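Tile maker's grout claim leaves buyers with questions

2021-12-27

Wutance, the flooring chain, says its new Drirkau line of stone-look tile will never need its grout sealed. The company made the promise in a notice to store managers and plans to put it on the box when the tile goes on sale in January. The notice is short on proof.

According to Wutance, the grout that comes with Drirkau was put through 825 wipe-downs with coffee, cooking oil and red wine and came out looking new. It does not say how long each spill was left to sit, which is the part that matters in a kitchen where dishes wait until morning. It does not say who ran the test either. Asked for the full report, a company spokesperson sent back the same notice with a different heading.

Wayne Fortin, a tile setter who has worked on kitchens and bathrooms for most of his life, has heard this before. "Every few years there's a grout you don't have to seal," he said. "Then I get the call to come and scrape it out." Fortin said pale grout next to dark tile is the hardest pairing to keep up. The lines are the first thing people look at, and any stain shows.
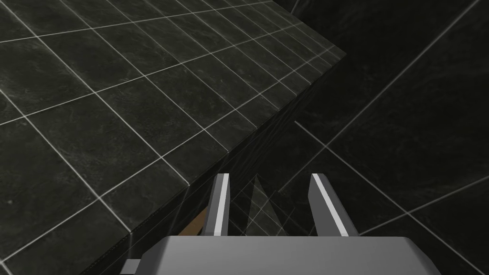
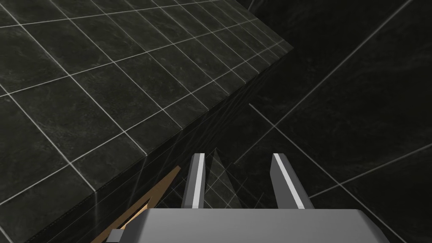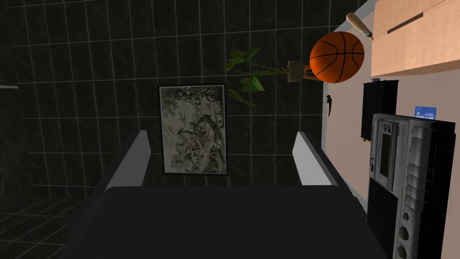

Dark square tile with pale grout lines, in computer renderings.

The price is another sore spot. A box covers 9 square feet and will sell for $60, grout included. Acharya, a smaller rival, sells a plain dark tile for a good deal less and tells buyers to seal the grout once a year. A bottle of sealer and a free afternoon would have to cost a lot before the Wutance offer looked like a bargain.

Then there is the warranty. It covers "visible discoloration under normal household use," but leaves out damage from cleaners that contain bleach, vinegar or ammonia. That takes in a good share of what people keep under the sink. Owners must also hold on to the receipt and have the floor laid by an installer on the company's list. Fortin is not on it and said he has not asked to be.

Wutance says 1,056 customers have signed up to hear when the tile reaches stores. Signing up costs nothing and puts a shopper in a drawing for a free backsplash, so the number says little about how many plan to buy.

The company has not said whether the grout will be sold by itself.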